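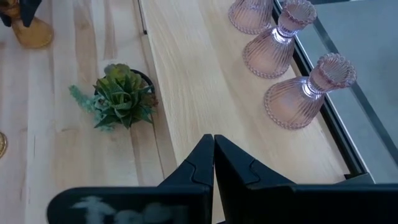

I've been fighting with myself over matching sets for years, and I reckon I've finally picked a side. The rule you hear everywhere is that a shelf needs variety: tall thing, short thing, odd little thing, repeat until it looks like a shop. Well, no thanks! Give me three pink ribbed glass pieces with frilly rims, lined up along a pale board like they're waiting for the tram, and I'm happy. You start seeing the ribs and the little beads along the bottom, and how bright the light gets inside a neck. Mix in a pottery owl and a stack of coasters and all of that's gone.

I came to this the long way. My old unit in Grunumthorpe had a mantel with 19 things on it (I'm not proud) and every one of them was a different colour. Dusting it took most of a Saturday-type morning and I never once looked at it for pleasure.

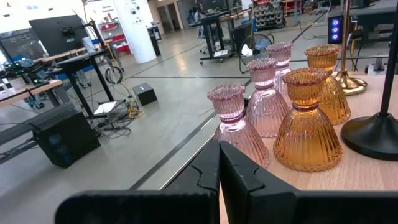
*Pink to the left, amber to the right.*

Mind you, I'm not against a second colour. Amber next to pink is gorgeous, a bit like marmalade and musk sticks, and it works because the shape stays the same. That's my whole argument, really. Change the colour or change the shape, but pick one. Brass I'll allow with nearly anything. I paid $11 for a brass candlestick at the Trevitz market in September and it's got along with everything I own, including a truly hideous Fullum side table that cost me $415 and wobbles.

And leave some wood showing, for heaven's sake. People buy a lovely pale timber top and then cover it like they're being charged for the gaps.
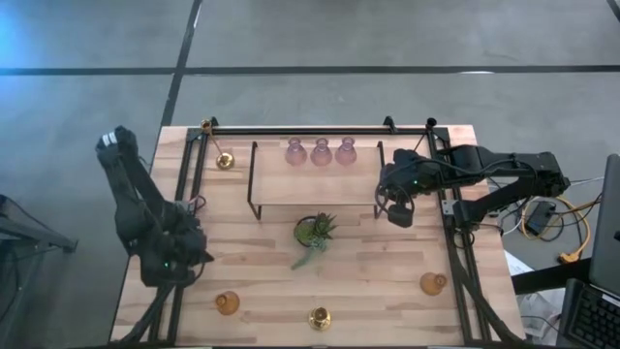
Kiều reckons I've got it backwards, and told me so over a cuppa: a matched row looks like it came straight out of the box, and the fun of a shelf is moving things about until two that shouldn't get on suddenly do. Fair enough, I suppose. I'd still put a succulent underneath and leave the glass alone. Plants don't count as clutter in my book, they're allowed to flop wherever they like.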